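Lectura: 5 min
Equipo del proyecto Endora · febrero
78 compartidos · 3 comentarios

3. Recogida de demostraciones

El corpus Endora consta de 700 demostraciones teleoperadas de agarre y traslado sobre mesa, grabadas en el laboratorio de Fatamholm con la cámara de muñeca como única fuente visual. La propuesta original contemplaba además una cámara cenital, que sobrevivió en el presupuesto hasta la segunda revisión.

Cada episodio empieza con los objetos repartidos a mano. El protocolo pedía una disposición «aleatoria», palabra que cada operador interpretó según su temperamento: hubo quien lanzaba las piezas como dados y quien las alineaba con el canto de la mesa. A partir del episodio 78 las posiciones iniciales las dicta Josinness, nuestro generador de escenas, que carece de sentido estético y coloca cosas donde el brazo no llega. Esos casos se descartan y se sortea de nuevo.

Los objetos transparentes se incluyeron de forma deliberada. En las pruebas previas, la política base (Mao) trataba el plástico claro como una opinión de la madera y pasaba a través de él con total confianza. Los revisores de una versión anterior sugirieron retirarlos del conjunto; hemos preferido conservarlos y publicar los resultados por separado (sección 5), aunque la tabla resultante no favorece a los autores.

El etiquetado se limita a tres instantes por episodio: contacto, cierre y suelta. El segundo fue el más discutido. La propia pinza tapa una parte considerable de la imagen, y en bastantes episodios dos anotadores no coincidían en cuándo el objeto estaba ya sujeto. Adoptamos el criterio del anotador más pesimista, que además resultó ser el más rápido. La figura 3 muestra un fotograma con el objeto entre los dedos.

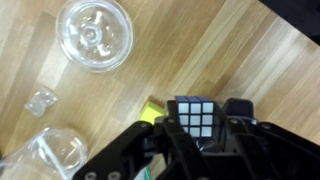

FATAMHOLM, febrero

Figura 3. Vista desde la muñeca con un cubo de Rubik entre los dedos de la pinza. El cuenco transparente de la izquierda deja ver la veta de la mesa. El bloque amarillo verdoso contiguo al cubo queda oculto en parte por la pinza, como ocurre con casi todo lo que interesa al anotador.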